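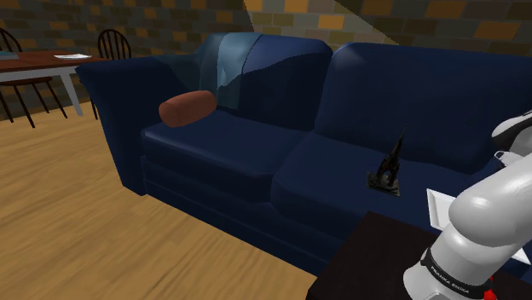

Who decides whether the executive director's contract is renewed?

The oversight board decides, by majority vote, under section 4 of the Zilholm Police Review Authority charter. The city manager may send the board a recommendation, but it isn't binding.

Home Meetings Agendas Minutes Board Members File a Complaint Contact

ZILHOLM POLICE REVIEW AUTHORITY
Minutes of the Regular Board Meeting
September 16, 2020

1. Call to order
The chair called the meeting to order at 6:04 p.m. A quorum was present. Two members joined by phone. The board's attorney and the acting records manager also attended.

2. Approval of minutes
The minutes of the August meeting were approved with one correction. Under item 5, "suspended" should read "placed on paid leave."

3. Executive director's contract
The chair reported that the city manager's office had written to the executive director stating that the contract would end with its current term. The letter was sent without a vote of this board. The director's attorney replied asking that the letter be withdrawn and reserved the right to go to court.

The board's attorney advised that the letter has no effect on its own. The charter gives the decision to the board, and the contract requires written notice of at least 87 days if it won't be renewed. That notice period is still open. The attorney asked members not to discuss the matter with the press while the reply is being drafted.

A member asked if the city manager had been told of this advice. The attorney said a copy went over by messenger the previous afternoon.

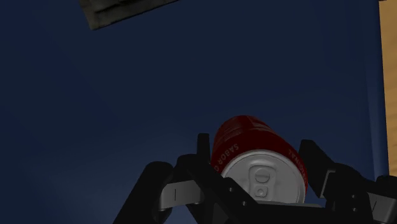 The same member asked that the city manager's answer, once received, go to all members and not only to the chair. The chair agreed.

Motion: that the board notify the city manager in writing that the August letter was issued without authority, and that the board will take up the question of renewal itself at its next regular meeting. Moved and seconded. Carried, 5 to 2. One of the members voting no asked the minutes to show support for the board's authority but a preference for meeting with the city manager first.

4. Caseload report
The acting records manager reported 218 open complaints, of which 3 involve the discharge of a firearm. The scanning of older files by Renell is continuing, and 1,563 files have been returned and checked. The Pakero Street substation files haven't been sent out yet - the boxes were mislabeled and have to be sorted again.

Members asked for the next report to show how long each open complaint has been pending.

5. Outside investigator
The agreement with the Ekwueme firm for outside investigations was presented for a six-month extension at the same hourly rate. One member asked that travel time be billed separately. The attorney will add the language. Extension approved without objection, subject to that change.

6. Public comment
Two residents spoke. The first asked the board to keep the present director. The second asked why a complaint filed at the front desk last winter had no case number. The acting records manager took the resident's contact information and will respond in writing.

7. Closed session
The board went into closed session at 7:22 p.m. on pending litigation and returned at 7:51 p.m. No action was taken.

8. Adjournment
Motion to adjourn carried. The meeting ended at 7:53 p.m.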